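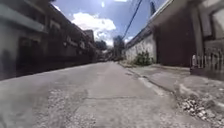 Section 5. First runs on the street

Read Section 4 before this one. If the rover hasn't held a straight line on the workshop floor at Gudholm, it won't hold one outside, and you'll spend an afternoon blaming the pavement.

The Lockyer kit booklet says the rover is "street ready" once the wheels turn and the video comes up. I have built two of them now and I don't believe it. Indoor results tell you the wiring is right. They tell you very little about concrete that has been dug up, patched, and left to crack, with the sun shining off a curb. The steps below are what we do instead of the booklet's outdoor chapter, which is half a page long and mostly about sunscreen for the plastic.

All of this was worked out on one street in Cerkevico: a narrow strip of pale concrete, dark buildings along the left, a raised sidewalk on the right. Yours will be different. Keep the order of the steps and change the rest.

5.1 What you need

Rover, fully assembled, with the large wheels (the small ones that come in the box are fine for tile)
Battery charged and strapped, not just pushed into the tray
Laptop or tablet with the control page already open
Kill switch on its lanyard
Chalk
Tape measure
Stiff brush
A second person

The second person is not optional. The booklet shows one cheerful owner doing everything. One person can watch the screen or watch the street.

5.2 Walk the route

1. Leave the rover switched off and walk the whole route on foot, out and back.

2. Look for changes in the surface. On our street there is a rough patch in the near part of the road, with small stones showing through, and the smoother concrete begins past a long thin seam that runs across. Those are two different floors as far as the rover is concerned. Treat them as two tests.

3. Find the seams and cracks. Chalk a short line beside any that the rover will cross. Warrick Henare thought this was fussy until he had to find the same crack again on his hands and knees.

4. Look for loose material at the edges. We have a heap of gravel and broken concrete at the foot of the sidewalk, spilling onto the side of the road. The rover's obstacle setting is supposed to catch this sort of thing. I would not rely on it. The big chunks might register. The small stones go straight under the chassis and into the belt.

5. Chalk a keep-out line well clear of anything loose. Brush stray stones out of the lane you plan to use, and leave the pile itself alone unless it's yours.

6. Check the curb. The rover can't climb one and will happily try.

CAUTION: An empty street is empty until a car comes. Agree on a word that means stop, and use it for cars, dogs, children, bikes, and anything you're unsure about. Ask whoever is responsible for the road whether you may test there. We were told yes for short runs with someone walking alongside.

5.3 Set the camera mast

The camera is the part of this kit I trust least. The picture has a wide, bowed look, so walls and rooflines that are straight in real life curve on the screen. Saranya Rai says you get used to it. You do, but the lane-finding software doesn't get used to anything. It has to be told.

1. Raise the mast to 469 mm, measured from the ground to the center of the lens. Measure with the rover standing on its wheels on the road, not on the bench.

2. Tighten both collar screws. Push the mast sideways with one finger. If it moves, tighten them again.

3. Open the control page on port 3309 and choose Live View.

4. Tilt the camera until the road fills the lower half of the view. The default angle shows too much sky.

5. Point the rover straight down the road. The far end should sit near the center of the view, left to right. If it doesn't, turn the whole rover. Don't twist the camera on its mast to make the picture look nice. The software will believe the twisted picture and steer you into the curb.

6. Go to Lens and turn on Correct Bowing. Look at a long straight edge. A roofline is good, and so is the foot of a wall. The correction works well toward the middle and poorly at the corners. I have never gotten the corners right and have stopped trying.

7. Press Save. Leave the page and come back to see whether it saved. Some firmware drops the tilt value without a word.

NOTE: A soft picture may be focus, dirt, or a loose lens ring. Wipe the lens first. If near stones look reasonably clear and the distance is mush, you can still do the runs in this section, which are short. Don't plan a long run on a view where the end of the street fades into haze.

5.4 Deal with the light

Bright sun is harder on this rover than bad concrete. The kit is advertised as working "in all daylight." Here is what we set before trusting it with any.

1. Take exposure off Auto. With a bright sky above and dark buildings to one side, Auto can't please both. It goes back and forth, and the steering goes with it.

2. Set exposure by the road surface. Let the buildings go dark. You don't need to see windows or what is inside a doorway.

3. Watch for a white spot of glare near the top of the view. A small one up in the sky is harmless as long as it stays out of the road area. If it reaches the road area, stop and wait for the sun to move, or run in the other direction.

4. Draw the Ignore box over the whole upper part of the view, sky included. Overhead wires are long dark diagonals, and to a program hunting for long diagonals they look like something to follow. Arben Ivanov says that the current release filters them out. He may be right. The box costs you nothing.

5. Check what the software has picked as the right edge of the lane. The sunlit face of a curb makes a good, strong line. So does the base of a wall, and it isn't always the closest line that wins. The colored overlay must lie on the curb. If it lies anywhere else, press Relearn Edge.

6. Stains and dark blotches on the road may show up as false obstacles. Lower Shadow Sensitivity one notch at a time until they go, then put a real object in the lane and make sure it is still detected. Do not skip the second half of this step.

5.5 First run, rough surface

1. Place the rover in the rough patch, facing down the street, well inside your chalk line.

2. Set the motor limit on the Zonerov driver board to 500. The unit isn't printed on the board and the manual calls it "counts," so take it as a number that makes the rover slow. The factory value is much higher and was presumably chosen on carpet.

3. Put the kill switch around your neck. Test it now, with the wheels off the ground.

4. Set the rover down and have your second person stand ahead of it and to one side.

5. Press Go, Manual. Drive forward a few rover lengths and stop.

6. Turn the rover over and look at the belts. Pick out any grit.

7. Repeat, a little farther each time, until you are just short of the seam.

Expect rattle. Expect the picture to shake. If the mast settles when the rover stops, carry on. If it has leaned over, go back to 5.3 and admit the screws weren't tight.

5.6 Crossing the seam

1. Approach square on. At a slant, one front wheel drops in before the other and the rover turns along the crack.

2. Keep the speed steady. Kazimír Ondrejka prefers to take a run at it. His front axle is on the shelf by the door, for anyone who wants to see it.

3. Stop once the back wheels are over and check the heading reading against the one you had before. A small shift is normal. A large one means the sensor board has come off its foam.

4. Cross back the same way.

5.7 Lane mode

Only start this after three clean manual crossings in a row.

1. Carry the rover to the smoother concrete past the seam. Begin there even though it feels like cheating.

2. Check the overlay on the curb once more.

3. Press Go, Lane. Walk beside the rover with your thumb on the kill switch.

4. Let it travel a short distance, then stop it yourself. Don't wait for it to decide.

5. Look at the log. The line marked Confidence is not worth much – I have seen it sit high while the rover headed for a flowerpot – but the line marked Edge Lost is useful. Any entry there means going back to 5.4.

6. When the log is clean, start from the rough patch and let lane mode handle the seam.

CAUTION: Lane mode knows about edges. It knows nothing about doorways that open onto the road, gates, or people stepping off the sidewalk. The booklet calls it "self-driving." Please don't repeat that to the neighbors.

5.8 Before you pack up

Switch off at the battery, then at the board.
Brush out the wheels and belts.
Check the collar screws on the mast.
Write the exposure value and the time of day on the run sheet. Settings that worked at 9 a.m. are no use to the next person without the hour beside them.
Leave the chalk marks if you'll be back tomorrow.

Manaia Tuhiwai keeps the run sheets in the blue folder at Gudholm. Bad runs go in as well as good ones. The pages from March are almost all bad runs and they are the ones we look at most.

Continue with Section 6, Turning Around, which at the time of writing works to the left only.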